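Open day demo with a hand-held gripper: glare, table choice, visitor turns
Robotics > Demonstrations and outreach

feedrate_low
Asked in November. Tags: open-day, hand-held-gripper, fisheye, lighting

I was at the Vilulex open day in Gitville and I have been asked to set up something similar at Elutau, on a smaller scale. Elutau has no arm to show. What we do have is a pair of hand-held grippers with a fisheye camera on each, and a laptop that can show both views live. The plan is that a visitor puts the gripper on, picks up a sheet or a piece of cloth, and watches the recorded view afterward. A staff member then explains how a recording of that kind is used to train an arm.

At Gitville part of the demo was done in a lounge area with round white tables and big windows. I liked the setting. People walked up to it more readily than they did to the fenced cell at the back of the building. Our only free room is much the same: one long wall of glass, glossy white tables, colored chairs. I am told the tables can be swapped but the room can't.

What I need to settle before I book it:

Does the window wall make the footage useless, or only ugly? I don't need training-grade data from visitors, but I would like the views on the laptop to be readable from a few steps away.

Is a white sheet on a white table a bad choice of object? The ones with printed lines are easier to make out than plain ones, but I have only tried this at my desk.

How long should one turn last? The doors are open for one Sunday afternoon and I don't want a line out to the parking lot.

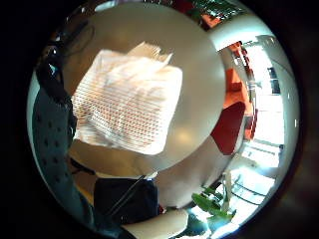
backlash_zero
Book the room. Window glare costs you one side of the view and leaves the rest usable, as long as the visitor stands on the correct side of the table.

With a lens that wide you can't keep the window out of view. You can choose where it lands. Put the visitor so that the glass is off to one side of the gripper and never straight ahead of it. If the window sits in the middle of the image, auto exposure pulls everything else down and the object goes dark. If it sits at the rim, you lose the rim. Lock the exposure before the doors open, metered on the tabletop, and check it again when the sun has moved. Our rig drifted badly between lunch and four, and we only caught it when the tabletop came up as one flat patch with no edge.

On the tables: glossy white is poor. It reflects the ceiling lights, and the reflections slide across the surface as the gripper moves. A matte gray cloth fixes most of it. Tape it underneath at the edges or visitors will pick it up together with the object. If you have to keep the bare white top, keep the printed sheet and leave the plain ones in the box. Fine lines give the viewer (and any tracking software) something to hold on to. Plain white paper on a white top can be followed by its shadow and not much else.

Cloth is a better object than paper for a public demo. Paper takes creases and by mid-afternoon you have a wad. A striped shirt or towel stands a lot of handling, and the stripes show people how the fabric bends. Bring more than one, all from the same lot if you intend to compare recordings.

The thing I would warn you about is hand position. First-time users bring the gripper in far too close and their own hand ends up in the middle of the view. Tell them to start from about shoulder height and come down. It sounds fussy but it changes the picture more than any lighting adjustment will.

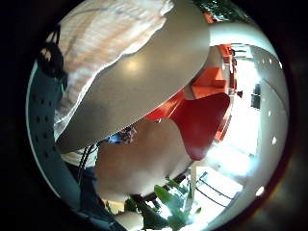 Cable routing comes next. Run the leads up the forearm and over the shoulder with a strap at the elbow. Loose loops get into the view and, worse, they catch on chair backs. Take the chairs away from the demo table altogether. Visitors will sit if there is a chair, and a seated person has to reach upward and outward, so the camera ends up pointing across the room at everyone else. Leave the seating by the wall for those who are waiting.

Turn length: four minutes in total, with two of those for the task itself. The remainder goes on strapping in, playback and strapping out. Use a kitchen timer that people can see. We had 71 visitors on one rig in an afternoon at a slightly shorter turn and it was tiring for the staff, so put your second gripper at a separate table and stagger the starts.

Two smaller items. Wipe the gripper handles between users. And put a card on the table that says what is recorded and what happens to it afterward. A fisheye on a hand sees bystanders as well as the person wearing it, and parents do ask. If you are going to delete the lot at closing time, write that on the card.

Comment from feedrate_low: Thanks. Does the gray cloth need to be a particular shade? We have a roll of dark felt.

Comment from backlash_zero: Dark felt works, but with the exposure locked on it a white object will clip. Meter on the object instead.

pallet_jack
just close the blinds. we do ours in the basement with work lights and never have this problem. also skip the playback, nobody watches it, they want to hold the thing and leave

Comment from feedrate_low: There are no blinds. The playback is the part I have to keep.

kerf_and_shim
Agree with most of the first answer. I'd add something on markers and on the second station, which hasn't come up.

If you want to show more than raw video, you need some way for the system to know where the gripper is in the room. There are two usual routes. One relies on visual features in the room itself. The other uses printed square markers, black on white, fixed where the camera will see them. For a one-day event in a room with a window wall I would use markers every time. Glass, bare tabletops and moving visitors are all bad features to track on.

Print them on matte stock and glue them to something stiff. Laminated markers glare and paper ones curl. Measure the black square after printing, since printers rescale without telling you, and enter the measured value in the configuration. Then place them so that at least one remains in view when the object is held up. This is where most setups fail. A marker on the table is fine until someone lifts a shirt between it and the lens, and after that the camera sees fabric and not a lot else. Put one off to the side at bench height, and another on a shelf or a wall behind.
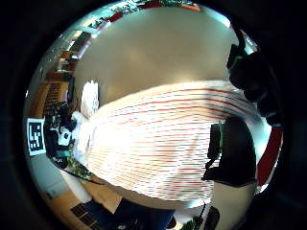

Tracking will still drop out now and then. Decide beforehand what the screen does when that happens. At the Bautista demo room they freeze the last known position and turn the trace gray, and the guide says "lost it" and carries on. I think that is the right approach. Visitors follow it at once, and it starts better conversations than a clean run does.

For the second station I would use a workbench, away from the glass if the room has any depth. Ordinary clutter on it is fine and gives the camera more texture to work with. Keep the floor clear for a good step back in every direction. People holding a shirt out in front of them step backward without looking, and a floor mat with a raised edge is enough to trip on. Either tape it flat or take it up.

I'd disagree with the first answer on one point. Four minutes is too short if you want the visitor to fold anything. Picking up and laying down fits in that time. Folding with a two-finger gripper does not, at least for a first attempt, and a person who is cut off halfway leaves annoyed. Either pick the easier task or offer folding by sign-up in 20-minute slots at the bench station, and keep the lounge table for walk-ups.

Storage: clear the card at midday. A fisheye stream at full rate fills it faster than people expect, and some recorders stop without any message on the display. Check for the recording light, and check it again after every battery change.

Comment from backlash_zero: Fair point on folding. Our task was pick and place, which I should have said.

Comment from feedrate_low: Going with pick-up at the round tables and folding by sign-up at the bench. The room is booked. I will measure the markers tomorrow and ask separately about the configuration file if the numbers come out wrong.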